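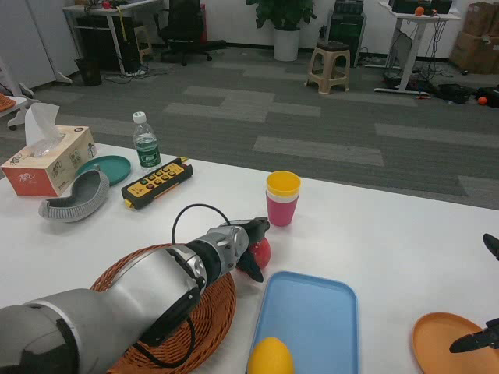 Lemon, light blue tray, wicker basket.

2020-04-18

So I have finally, finally made preserved lemons, and I'm going to talk about them for far too long. Put the kettle on.

This all started with Hiwot Endale, who lived across the hall from me when I first moved to Wallthorpe. She kept a giant jar of them on top of her fridge and put them in everything. Chicken, lentils, the dressing on a plain cucumber salad. I ate at her place maybe twice a week that winter and never once asked how she made them, which I could kick myself for now that she's three states away and answers texts on a four-day delay. (Hi Hiwot! Check your phone!)

Anyway, last October I tried it on my own with a method I found on the back of a salt box, and it was a disaster. I used waxed lemons and didn't scrub them. I was stingy with the salt. I also left the tops poking out of the juice, and within a couple of weeks there was a gray fuzzy island in there that I'm still sorry I looked at so closely. Straight into the trash, jar and all.

Round two has gone much better! My aunt Tiruwork Asfaw talked me through it on the phone, and her way is so simple it's almost annoying. Scrub the lemons hard. Cut each one from the top nearly to the bottom, then again the other way, so it opens like a flower but stays in one piece. Pack salt into the cuts. She goes by feel, but I made her weigh it for me and it came to 80 grams for a medium jar. Then you squash them down into the jar with your fist until they give up their juice, and if the juice doesn't cover them you squeeze in more. Lid on, cupboard, turn the jar over whenever you walk past.

She leaves hers for 60 days. I lasted 32.

And oh my goodness. You rinse a piece, scrape out the pulp, chop up the rind, and it's salty and soft and kind of flowery, and it doesn't taste like lemon so much as lemon's older, more interesting sister. I stirred some into rice with butter and black pepper and ate it standing up at the stove. Then I made the cucumber thing, and it was so close to Hiwot's that I got a little teary, but hers had something else in it. Cumin? Mint? I've tried both and I'm still not there.

Some things I'm still figuring out: whether a bay leaf does anything at all, whether limes work (Tiruwork says no, in a tone that ended the conversation), and what to do with the leftover brine. I put a spoonful in a pot of beans and it was great, then I put two spoonfuls in a soup and we had to order pizza.

If you've got a jar going, tell me what you eat it with, because I have five lemons left in mine and I've already started a second batch. Next week I'll be back to the sourdough, which is a whole other story and not a happy one.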